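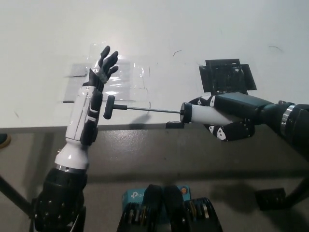

Two robotic arms at the Firitz workshop bench, with a white cylindrical tool held in the hand on the right.

Shared workshop in Gendendale completes its first two-armed robot and opens the build to new members

GENDENDALE, August – The Firitz shared workshop announces today that its members have finished the first full build of Châu, a bench robot with two arms and two fingered hands. The robot was assembled on evenings by a group of four people, in a workshop room where other members repair bicycles and make furniture. From next month the bench will be open to every member of Firitz who wishes to learn how such a machine is put together, wired and programmed.

The project started 16 months ago, when Trí Bạch proposed it at the monthly members' meeting. He had worked before with small hobby arms at home and wanted to try a machine which can hold real tools in real hands. The members voted to give the project one bench, one locked cabinet and a budget for cables, fasteners and power supplies. The arms and the hands were purchased ready made, second hand, by the four builders with their own money. The mounting, the cable routing, the network and all the control software were done at Firitz.

"I thought that the software will be the long part, and the mechanical part will be short," said Trí Bạch. "It was the opposite. We mounted the shoulders three times before we were satisfied with the angle. If the shoulder is wrong by a little, the hand is wrong by a lot."

The work now concentrates on tools. The group is teaching the robot to take a hand tool with a long rod and a T-shaped handle, to keep it level, and to bring the other hand near to it without touching the rod too early. This is an exercise for coordination of the two sides, and the members chose it for a practical reason: a long tool shows very clearly any small error of the wrist.

Nghĩa Tiêu is responsible for the control of the hands. In her opinion the release of an object is harder than the grip. "When the hand closes, the object helps you, it stops the fingers," she explained. "When the hand opens, nothing helps you. The object can turn, or it can stay on one finger. We have 43 short programs for opening the hand and we use perhaps the half of them."

The total cost of parts bought for the workshop side of the project, without the arms and hands, was 2870 dollars. Firitz will publish the full parts list, together with the wiring plan and the drawings of the mounting plates, so that other shared workshops can copy them or improve them. The drawings were made by Thịnh Âu, a retired machinist, who also cut the plates on the workshop's milling machine.

The control software has the name Hosska. It runs on an ordinary desktop computer and speaks with the arms over the local network. It was written by Huệ Hoàng and it permits a beginner to record a movement, to play it again at low speed and to correct single points of it by hand. More than 300 recorded movements are already stored in the shared folder, with notes about which of them failed and what the builders believe is the cause.

"Please read also the notes of the failed ones," said Huệ Hoàng. "They are longer, and I spent more time on them."

Introduction evenings for the robot bench will start at 6:30 p.m. and take two hours. Each evening has place for four persons. In the first hour the participants learn the safety rules, the emergency stop and the start procedure. In the second hour they record one simple movement with one arm. Work with both arms is possible after the third evening. Experience in programming is not necessary, but participants must be 16 years old or more, and those under 18 must come with an adult. Long hair must be tied, and rings and bracelets must be removed before one enters the marked area.

The evenings are free for members of Firitz. Visitors who are not yet members can watch from outside of the marked area and can ask questions to the builders after the session.

The next step of the project is a tool rack which the robot can reach with both arms. The group is also looking for a member with knowledge of force sensors, and for a donation of a second workbench of the same height.

About Firitz
Firitz is a shared workshop in Gendendale for wood, metal, electronics and textile work. It is run by its members and financed by monthly fees. New members can join at any time of the year.

Press contact
Cameron Katene, Firitz shared workshop, Gendendale
Visits for journalists at the robot bench are possible by appointment, preferably after 4 p.m.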